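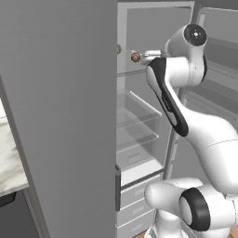
Bedstead-Fridge 데이터 카드

버전: 2
최종 수정: 2023-05-21
관리: Brollivitz 조작 학습 파트

개요

Bedstead-Fridge는 시뮬레이션 주방에서 냉장고 선반 작업을 수행하는 단일 로봇 팔의 시연 데이터 모음이다. 모방 학습 정책의 학습과 오프라인 평가에 쓴다. 전 에피소드가 렌더링 환경에서 생성되었으며 실기 데이터는 들어 있지 않다. 실기 로그가 필요한 경우 별도 저장소인 Oosthuizen을 참조한다. 두 저장소의 행동 공간은 같지만 관측 키 이름이 다르므로 섞어 쓰기 전에 변환 스크립트를 거쳐야 한다.

구성

수집을 시도한 에피소드는 2000개이고, 검수를 통과해 배포본에 포함된 것은 1467개다. 이 중 319개는 검증용으로 고정되어 있으며 학습에 쓰지 않는다. 분할은 에피소드 단위가 아니라 주방 배치 단위로 했다. 같은 배치가 학습과 검증 양쪽에 나타나는 일은 없다. 분할 목록은 splits 폴더의 텍스트 파일에 있고, 직접 다시 나눈 결과를 보고할 때는 그 사실을 명시해 주기 바란다.

작업 정의

작업은 두 종류다.

shelf_pick: 선반 위의 작은 물체를 집어 냉장고 밖으로 꺼낸다.
shelf_place: 그리퍼에 쥔 채로 시작한 물체를 지정된 선반에 내려놓는다.

두 작업 모두 냉장고 문이 열린 상태에서 시작한다. 문 여닫기와 서랍 조작은 범위 밖이다. 서랍과 문 손잡이의 충돌 형상은 켜져 있으므로 팔이 닿으면 접촉 로그가 남는다.

수집 방법

시연은 원격 조작으로 기록했다. 조작자는 Ziro 클라이언트에서 외부 시점 영상을 보면서 그리퍼의 목표 자세를 입력하고, 관절 명령은 역기구학 모듈이 계산한다. 기록되는 행동은 목표 자세와 그리퍼 개폐 값이며 관절 명령은 참고용으로 따로 저장한다. 조작자의 입력이 멈춘 구간은 앞뒤만 잘라내고 중간 정지는 그대로 두었다. 정지 구간을 제거하고 학습하려면 로더의 drop_idle 옵션을 켠다. 기본값은 꺼짐이다.

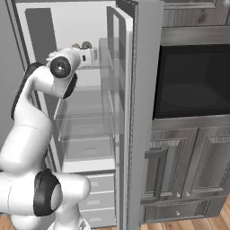

외부 시점은 에피소드마다 조금씩 다르게 배치된다. 팔의 링크가 선반이나 서랍의 일부를 가리는 경우가 많고, 위쪽 선반에서 작업할 때는 손목 하우징이 물체를 가리기도 한다. 가림이 있다는 이유로 에피소드를 제외하지는 않았다. 시점 행렬은 에피소드 메타데이터에 들어 있다.

에피소드 형식

에피소드 하나가 폴더 하나에 대응한다.

obs: 외부 시점 컬러 영상, 관절 위치, 그리퍼 개폐 상태
act: 그리퍼 목표 자세, 개폐 명령
meta: 작업 이름, 배치 번호, 난수 시드, 시점 행렬
contact: 접촉이 발생한 시각과 링크 쌍

깊이 영상은 배포본에 없다. 필요하면 시드와 상태 로그로 재렌더링할 수 있다. 렌더러 버전이 다르면 유리 선반의 반사와 투명도가 원본과 일치하지 않는다.

검수 기준

다음에 해당하는 에피소드는 제외했다.

종료 시점에 작업 조건을 만족하지 못한 것
물체가 선반이나 문을 관통한 것
상태 로그와 영상의 프레임 수가 맞지 않는 것
조작자가 도중에 취소한 것

성공 여부는 시뮬레이터 상태로 자동 판정했고, 판정이 애매한 것은 영상을 보고 결정했다. 집기를 여러 번 다시 시도한 끝에 성공한 에피소드는 남겨 두었으며 meta의 retry 값이 참이다.

알려진 문제

투명한 선반의 앞쪽 모서리는 영상에서 대비가 낮다. 컬러 영상만 쓰는 정책에서 선반 높이를 잘못 추정하는 사례가 있었다.
둥근 물체는 파지 직전에 밀려나는 일이 잦다. 마찰 계수를 버전 2에서 조정했으므로 버전 1과 성공률을 직접 비교하면 안 된다.
일부 배치에서 팔 베이스가 서랍에 가까워 시작 자세에서 접촉 로그가 한 번 찍힌다. 학습에는 영향이 없으나 접촉 통계를 낼 때는 첫 프레임을 빼야 한다.

권장하지 않는 용도

실기 정책의 안전성 근거로 쓰지 말 것. 접촉력 값은 보정되지 않았다. 식품 인식 벤치마크로도 적합하지 않다. 물체 종류가 적고 질감이 단순하다.

변경 예정

8월 배포본에서 shelf_place의 목표 선반 표기를 문자열에서 정수로 바꾼다. 기존 로더는 두 표기를 모두 읽는다. 오류 신고는 저장소 이슈에 에피소드 폴더 이름과 난수 시드를 함께 적어 올린다.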